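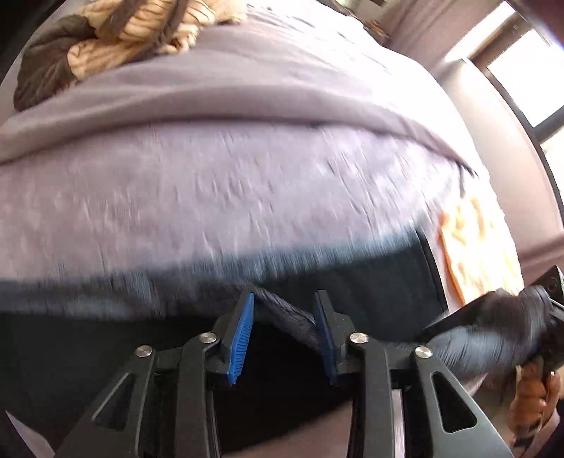 Plenuneck Practice

The Plenuneck Practice is a set of written rules for recording household tasks with hand-held grippers. It covers work such as making beds, folding cloth, clearing tables and putting items away, where a person holds a gripper in one or both hands and a camera on the tool records the motion. The recordings are used to train robot arms. The rules take their name from the town of Plenuneck, where the first version was drafted.

Background

Early collections of this type were often hard to combine. One site might start recording with the gripper closed and another with it open, and some operators helped the tool along with their free fingers. Two groups, Pukard and Tavares, compared their recordings and found that many could not be used together. They agreed on a short shared text, which was later extended to cover two-handed work and soft goods.

Scope

The current version has nine sections. It applies to recordings made in lived-in rooms as well as in test rooms. It does not cover recordings made by remote control of a robot arm, and it does not replace local law on privacy or workplace safety.

Equipment checks

Before a session, the operator opens and closes each gripper fully and checks that the jaws meet evenly. Pads are wiped and inspected for tears. Pivot screws are checked by hand – a loose screw lets the jaw drift sideways, and the fault is difficult to see in the recording afterward. The lens is cleaned with a dry cloth. Where two grippers are used, they must be the same model and carry the same type of pad.

Recording rules

Each recording begins with the jaws open and empty and ends the same way. Only the jaws may touch the goods being handled. If a finger or sleeve moves the cloth, the recording is kept but marked as assisted. Operators are told to work at a steady pace and to avoid sweeping turns, as fast motion blurs the view. A recording may not run longer than 300 seconds. Failed attempts are kept and labeled, including dropped items and missed grasps.

Soft goods

Bedding, towels and clothing have a section of their own. Cloth should be gripped at an edge or fold where one can be reached. Large covers are moved in stages, with a release between pulls. Loose items on a bed may stay in place if they belong to the normal state of the room. Lighting is left as found, although strong window light must be noted in the session log.

Privacy

Residents must agree in writing before work starts. Mail, screens and family photographs are put away or turned over. A resident may ask for a recording to be deleted within 59 days.

Review

A reviewer who did not take part in the session checks a sample from every batch. Batches of over 1000 recordings are split before review. Results are entered in Kuvar, a logging program maintained by Tavares. A batch with missing labels goes back to the site that made it.

Criticism

Some users consider the rule on assisted recordings too strict for heavy bedding, and Pukard has proposed a separate label for brief contact. The proposal has not been adopted.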